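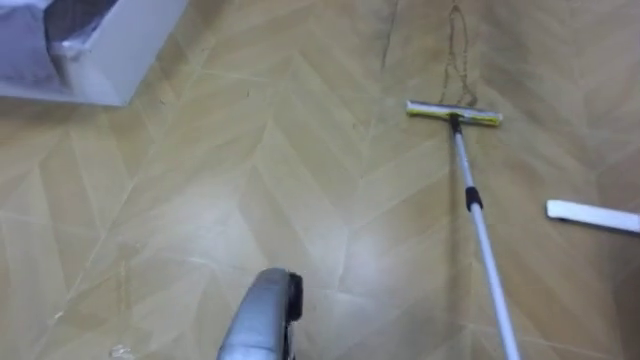

Ticket 2071: Sticky film on hall floor after cleaning

Status: Open, waiting on reporter
Opened by: Sorcha McGrath
Handled by: Cathal Dolan
Product: Gultby Daily Floor Concentrate
Site: Dunevau, ground floor hall

Original report

The hall floor feels tacky underfoot an hour or two after mopping. Shoes squeak on it and by the afternoon there is a gray haze along the route from the front door to the stairs. We switched to Gultby in the fall. The label says "no rinse, no residue." I'd like to know what the word residue means to the person who wrote that.

We mop every weekday with cool tap water and the concentrate, then go over it with a squeegee. Floor is a wood-look herringbone, smooth finish. The invoice from the fitters, Ó Briain, just says "resilient flooring," so don't ask me which kind.

Reply, Cathal Dolan

Thanks for the report. Film like this is nearly always overdosing. Please confirm how much concentrate goes in the bucket and how big the bucket is. Also, have you tried the Gultby Reset Cleaner? It is made for stripping build-up.

Reply, Sorcha McGrath

I had a feeling the answer would be a second bottle.

Dose is 20 ml, measured with the cap, in a five liter bucket. That is what the label says. I checked it again this morning with a kitchen syringe and the cap really does hold 20, so it isn't the cap.

Reply, Cathal Dolan

Understood. Could you do the following before we go further:

1. Pick a patch by the door and a patch by the wall where people don't walk.
2. Wash both with plain warm water only, two passes, clean cloth each time.
3. Let them dry fully and feel them with a bare hand.
4. Mop only the wall patch with the product at label dose. Leave the door patch with water only.
5. Feel both again the next day.

If the wall patch goes tacky and the door patch doesn't, the product is involved. If both do, it is coming from somewhere else.

Reply, Sorcha McGrath

Done. Results:

After plain water: the first cloth from both patches came up gray and slippery. The second was better. Both patches felt fine when dry.

Next day: the wall patch is slightly tacky. The door patch isn't tacky, but it has picked up dirt, which I'd expect from a door.

So that looks like your product to me. I'll admit one patch on one day isn't much of a test, and I'd say the same if it had gone the other way.

Reply, Cathal Dolan

Agreed that it points our way. Two more things to rule out. First, water hardness, which changes how the concentrate dries. Second, whatever was on the floor before. Some older polishes soften under our product and go gummy. Do you know what was used before the fall?

Reply, Sorcha McGrath

Kastov shine polish, once a month, for years. I found half a bottle under the sink. The Kastov label says "will not build up." I'm starting a collection.

Water is hard. The kettle tells me that much. I don't have a number and I'm not buying a kit to get one.

Has anyone at your end tested the concentrate over an old polish, or is "softens and goes gummy" something people say on the phone? I'm asking because the last support line I dealt with told me it was the weather.

Reply, Cathal Dolan

Fair question. I went looking, and there is an internal note, number 3265, that describes tackiness over acrylic polish in hard water areas. It is based on customer complaints and there was no lab work behind it that I can find. So treat it as likely, and I can't put it more strongly than that.

What I'd suggest, using nothing you have to buy:

1. Stop the concentrate for two weeks.
2. Mop with warm water only and change the bucket when it turns cloudy.
3. Squeegee toward the door and wipe the blade between pulls – a dirty blade just spreads the film back out.
4. After two weeks, try the concentrate at half dose on the wall patch only.

Please don't use anything abrasive. If the surface is a vinyl or laminate you can dull it, and that doesn't come back.

Reply, Sorcha McGrath, 2023-01-12

Started on the water-only routine. Wiping the blade does make a difference, annoyingly. There was a line of gray muck along the rubber that I'd been dragging back over the floor for months.

The tackiness is down but still there near the stairs. I'm not calling it fixed. Please leave the ticket open until I've done the half dose patch, and take "no residue" up with whoever prints the labels.

Reply, Cathal Dolan

Left open. I've sent the label wording to the product team with your test results attached. I can't promise they'll change it. Send me the half dose result whenever you have it, even if it's a bad one.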